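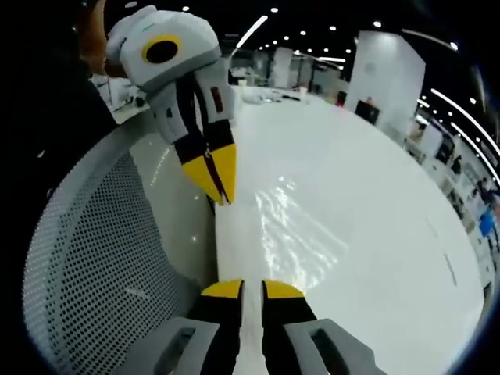

스켄리(Skernley) 공과대학 기계시스템학과 / 서비스로봇 개론

강의 노트 6: 기계는 집안일과 작업장 잡일을 할 수 있는가

1. 이번 주의 질문

빨래 개기, 식탁 치우기, 부품 담기, 케이블 정리. 사람에게는 따로 배울 것도 없는 일이지만 로봇에게 맡기려면 조건이 많이 붙는다. 이번 주에는 어떤 일이 가능하고 어떤 일이 아직 안 되는지를 작업 단위로 나누어 본다. 교재 4장을 먼저 읽고 올 것.

용어부터 정한다. "할 수 있다"는 말은 세 가지 뜻으로 쓰인다.

(가) 시연에서 한 번 성공했다.
(나) 정해진 조건에서 반복해도 성공한다.
(다) 물건과 장소가 바뀌어도 사람의 개입 없이 끝낸다.

홍보 영상은 대개 (가)를 보여 준다. 공장에서 쓰려면 최소한 (나)가 필요하고, 가정에서는 (다)에 가까워야 한다. 과제를 쓸 때 이 셋을 섞지 말 것.

2. 손끝의 문제

두 손가락 그리퍼는 구조가 단순하고 제어하기 쉽다. 대신 물체를 잡는 방향과 위치가 조금만 어긋나도 결과가 달라진다. 얇은 천의 가장자리, 바닥에 붙은 종이, 손잡이가 작은 컵이 어려운 까닭이 여기에 있다. 끝이 뾰족한 손가락은 작은 물체에 접근하기 좋지만 닿는 면적이 좁아 무거운 물체는 돌아가기 쉽다. 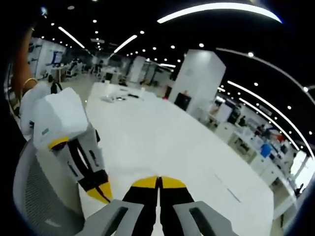
그림 6-2. 흰 탁자 위의 손에 드는 그리퍼 두 대. 손가락 끝은 노란색이다.

사람이 그리퍼를 직접 들고 작업하면 로봇 팔 없이도 손끝의 움직임을 기록할 수 있다. 팔의 관절 한계나 충돌 문제는 나중으로 미루고 "어디를 어떻게 잡는가"만 먼저 모으는 방식이다. 다만 사람의 손목은 로봇보다 자유롭다. 사람이 쉽게 해낸 동작을 로봇 팔이 그대로 따라 하지 못하는 경우가 있으므로 기록을 학습에 쓰기 전에 걸러야 한다.

3. 두 손이 필요한 일

수건을 펴거나 병뚜껑을 여는 일은 한 손으로 하기 어렵다. 두 그리퍼를 쓰면 두 손끝의 상대 위치를 알아야 하고, 이 값이 몇 밀리미터만 틀려도 물건을 건네다가 떨어뜨린다.

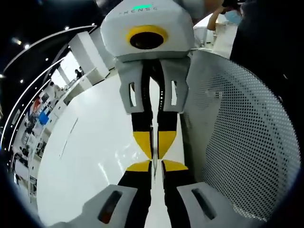

그림 6-3. 가운데에서 마주 보는 위아래 그리퍼의 노란 손끝.

보소프(Bosov) 실습 기록을 보자. 물건 건네기 1000회 가운데 실패가 296회였다. 실패는 물체가 미끄러진 경우, 받는 쪽이 너무 일찍 닫힌 경우, 위치가 어긋난 경우로 분류했다. 성공률 70.4%는 (나)에도 미치지 못한다. 설거지한 그릇을 이 비율로 건넨다면 부엌에서는 쓸 수 없다.

4. 반사와 조명

광택이 있는 면은 카메라에 물체의 상을 하나 더 만든다. 깊이 추정이 이 상을 실제 물체로 받아들이면 손끝이 탁자 면 아래를 향해 움직이려 한다. 유리컵, 스테인리스 싱크대, 코팅된 작업대에서 같은 문제가 생긴다.
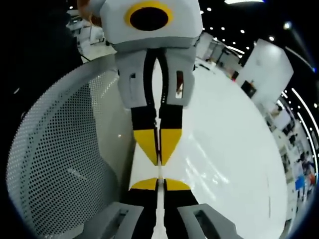
그림 6-4. 광택 있는 탁자에 비친 그리퍼.

대책으로는 무광 매트를 까는 방법, 접촉 센서를 함께 쓰는 방법, 반사가 있는 자료를 학습에 넣는 방법이 있다. 공장에서는 첫째가 가장 싸다. 가정에서는 집주인에게 식탁을 바꾸라고 할 수 없으므로 나머지 둘을 검토해야 한다.

5. 현재의 판단

같은 부품을 같은 자리에서 집어 옮기는 일은 이미 기계의 몫이다. 여러 종류의 물건을 상자에 담는 일은 품목을 제한하면 된다. 빨래 개기와 식탁 치우기는 시연 단계를 넘은 예가 적고, 속도도 사람보다 느리다. 엉킨 케이블 풀기는 아직 (가)에 머물러 있다고 본다.

과제
피르부(Pîrvu) 자료집의 작업 기록 2441건 중 하나를 골라 잡기, 옮기기, 놓기로 나누고 단계마다 예상되는 실패를 한 가지씩 적는다. 그 작업이 (가), (나), (다) 중 어디에 해당하는지도 밝힌다. 분량은 A4 한 장. 다음 수업 시작 전까지 제출한다.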